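Clamine Introduces New Label and Refill Program for Its Yeo Line of Household Cleaners

Fustthorpe, April 19, 2024

Clamine, a maker of cleaning and care products for the home, announces today a new label for all products in its Yeo line, together with a refill program that starts in the same stores. The new label puts the safety instructions on the front side of the bottle, in larger letters, and uses short sentences which can be understood by the whole household.

The Yeo line contains 20 products, among them the kitchen spray, the bathroom descaler, the glass cleaner and the concentrated floor soap. Until now the directions and the warnings were printed together on the back side in one block of small text. The company received many letters and calls on this subject. Customers asked how long the descaler should stay on a surface, if the floor soap can be mixed with other cleaners (it must not be mixed), and what to do when the product gets into the eyes. All these answers were already on the bottle, but they were difficult to find.

In December the company asked 326 households in Fustthorpe and in the neighboring towns to use the old and the new bottle at home. The study was carried out by Trendidex, an independent research firm. Each household received both bottles without the brand name and was asked to find four pieces of information: the amount to use, the waiting time, the surfaces to avoid and the first aid advice. With the old label, 179 households found all four. The households also gave written comments, and several of these comments changed the final design. For example, the first version had the first aid advice under a fold of the label. Participants did not like to open a fold with wet hands, and the advice was moved to the front.

"We have sold these products for many years and we believed our label was clear," the company said in a statement. "The study showed us that it was clear mainly for us. We thank the households for their patience and also for the comments which were not so friendly."

What Changes on the Bottle

The new label has a white field with black text for all warnings. The warning to keep the product away from children is now the first line. The list of surfaces where the product should not be used, such as natural stone, unsealed wood and painted walls, stands directly below. The amount to use is given in capfuls for all bottled concentrates, and every cap has a line inside at the correct height. The spray bottles keep their present lock, which must be turned to the side before use and turned back after use.

The formulas of the products do not change. Customers who have a bottle with the old label at home can continue to use it and should follow the directions printed on it.
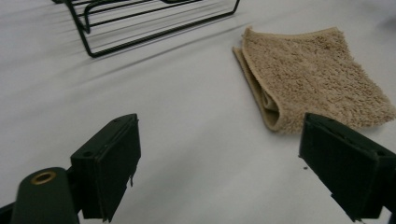
Wire rack and folded towel on a white tabletop.

Refill Program

From the same date, customers can buy the floor soap, the kitchen spray and the hand dish soap in refill pouches of 400 milliliters. Each pouch carries the complete new label, so the warnings are not lost when the original bottle is old and its print is worn. Clamine asks customers to refill only the original Yeo bottle of the same product. Cleaning products should never be filled into drink bottles, food jars or any other container which was made for food. The bathroom descaler will not be offered as a refill, as it is an acid product and the company prefers that it stays in its closed bottle.

Empty pouches can be returned to the collection boxes at the participating stores. They should be empty and closed with the cap. It is not necessary to rinse them.

Availability

The bottles with the new label and the refill pouches are available now in the Fustthorpe stores which carry the Yeo line. Other regions will follow when the present stock is sold. The retail price of the bottles remains the same. Stores can order a free shelf card with the new warning symbols and their meaning from their usual Clamine sales contact.

The full directions for each product, in large print, can also be requested by mail from the customer service department.

About Clamine

Clamine develops and produces cleaning and care products for private households. The company has its head office and its production in Fustthorpe. Its brands include Yeo, for daily cleaning in the kitchen, the bathroom and on floors.

Press Contact

Clamine Press Office, Fustthorpe
Product samples and label artwork are available to the media on request.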